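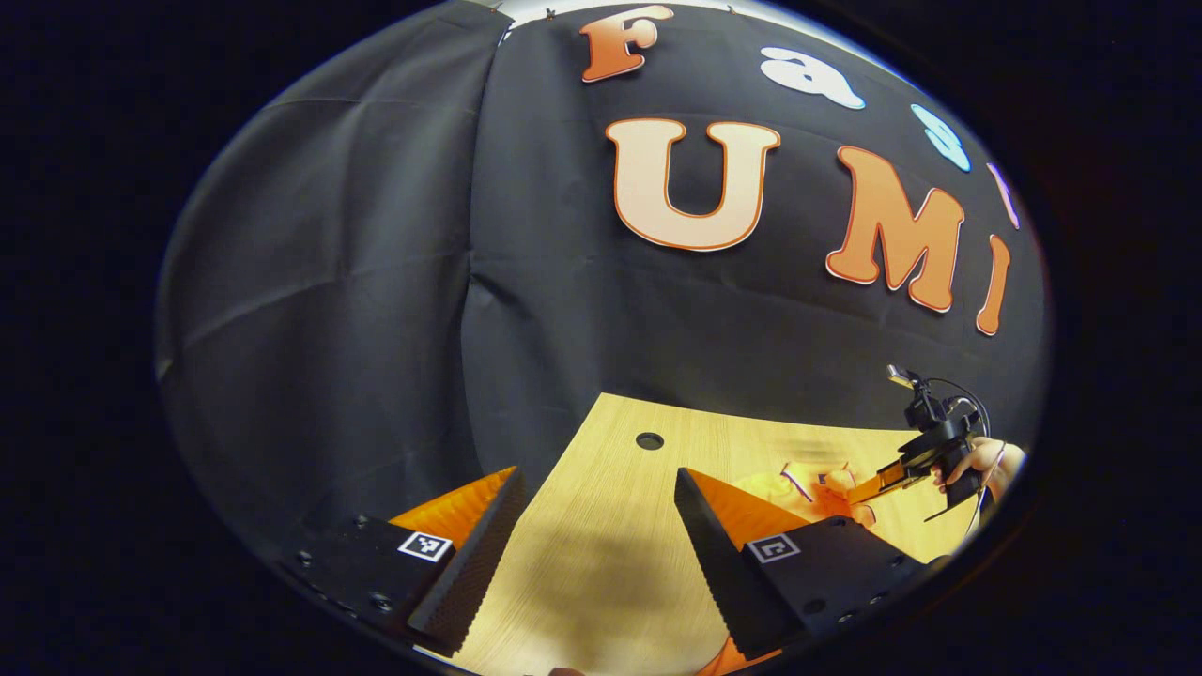 The Wernance Upright Fabric Steamer is a floor-standing appliance intended for theaters, schools, museums, convention halls and other institutions that keep large quantities of cloth in regular use. It is designed for fabric that can't conveniently be taken down and pressed on a board. A dark gray-black backdrop hung in loose folds, with a seam where two panels overlap and cut-out letters already attached, is a typical case. Horizontal creases of the kind left by folding can be treated from the back of the cloth while it hangs, and the letters may stay in place if the adhesive is rated for warmth. Where the rating is unknown, the letters should be removed before work begins.

Posted Dec 16, 2022
By Rosângela Nogueira, Equipment Supply, Donisden

General description

The steamer consists of a wheeled base, a water tank, a boiler, an insulated hose and a hand-held steam head. The tank lifts out of the base for filling and may be replaced without disconnecting the hose. The boiler is separate from the tank, so the reserve of water stays cool and can be topped up during a working session once the appliance has been placed on standby.

The hose is long enough for an operator of average height to reach the top of a standard classroom curtain from the floor. For stage drapes and tall exhibition cloths, the Ghauri extension pole is supplied as an accessory. The pole locks to the steam head with a quarter turn and carries the hose in a line of open clips. It must not be used from a ladder.

Controls are on the front of the base and may be operated by foot. There are two steam settings. The lower one is suited to polyester, thin cotton and lined curtains, and the higher one to wool serge, canvas and heavy velour. A lamp on the base shows when the boiler has reached working pressure. A second lamp shows when the tank needs filling, and the boiler switches itself off if this lamp is ignored.

Suitable fabrics

Most woven cloth may be steamed safely. Velour and velvet should be steamed from the reverse side only, with the head held a hand's width from the cloth, and the pile brushed downward while it is still warm. Knitted jersey should be supported from behind with the flat paddle supplied, as it will otherwise stretch under its own weight.

Flame-retardant treatments require particular care. Some are applied as a water-soluble finish and may be weakened or marked by steam. Purchasers should consult the certificate issued with the cloth before treating any drape used in a place of public assembly. If no certificate can be found, the cloth should be retested after steaming. The steamer must not be used on vinyl, waxed cotton, foil-backed cloth or painted scenery.

Recommended method

Hang the cloth at its full height and leave it overnight if the schedule permits. Many creases will relax without treatment, especially in cloth with a weighted hem. Begin at the top and work down in vertical passes, allowing each pass to overlap the last. The free hand may draw the cloth gently downward below the head, in a heat-resistant glove – one pair is included.

Seams and overlaps should be treated last. Where two panels meet, open the overlap and steam each edge on its own before closing it again. Steaming through both layers leaves the inner one damp, and a damp edge may set with a ripple. Allow the cloth to dry completely before it is folded, rolled or put away in a bag.

Rolled storage is preferred to folding wherever space allows. Institutions that must fold should change the fold lines each time the cloth is put away and should keep it in breathable bags.

Water and maintenance

Tap water may be used in soft-water areas. In hard-water areas, a mixture of tap and demineralized water is advised. Scented water, starch solution and fabric conditioner will damage the boiler and are not covered by the warranty.

The boiler should be descaled after every 600 hours of use, or once a year if that comes sooner. An hour counter inside the tank recess records running time and can't be reset by the user. Descaling is a simple procedure and is set out in the manual. The hose should be inspected at the same time for soft spots, and the cuff at the steam head checked for leaks.

After each session, switch the appliance off, let it cool, empty the tank and hang the hose straight on its bracket. A hose left coiled on the floor collects water in its lowest bend, and this water may be spat onto the cloth the next time the steamer is used.

Training

A short training session is available at the Toltport showroom and is free of charge to staff of purchasing institutions. Sessions are led by Nassoro Owino, product trainer, who maintained stage drapery for a touring opera company before joining the firm. Participants are welcome to bring a sample of their own cloth. Small samples with a history of watermarks or shine are of special interest, and advice on these can usually be given the same day.

Ordering and prices

The steamer with hose, steam head, paddle and gloves is priced at $2,960. The full stage set, which adds the Ghauri extension pole, a second tank, a velour brush and a padded transport case, is priced at $3,939. Both prices exclude sales tax and freight. The pole and the spare tank may also be ordered separately, and prices for these will be quoted on request.

Orders are normally shipped within 21 days. Schools and public bodies may order against a purchase order. Other customers are asked to pay in full before dispatch. An unused appliance may be returned in its original packaging, but for reasons of hygiene and safety a boiler that has been filled can't be accepted for return.

The previous Wernance model, with the fixed tank, is no longer supplied. Hoses and seals for that model remain in stock and are listed on the spare parts page – please quote the serial number from the underside of the base when ordering.

14 shares | 3 comments

Contact Equipment Supply | Showroom: Toltport | Copyright Wernance | Back to top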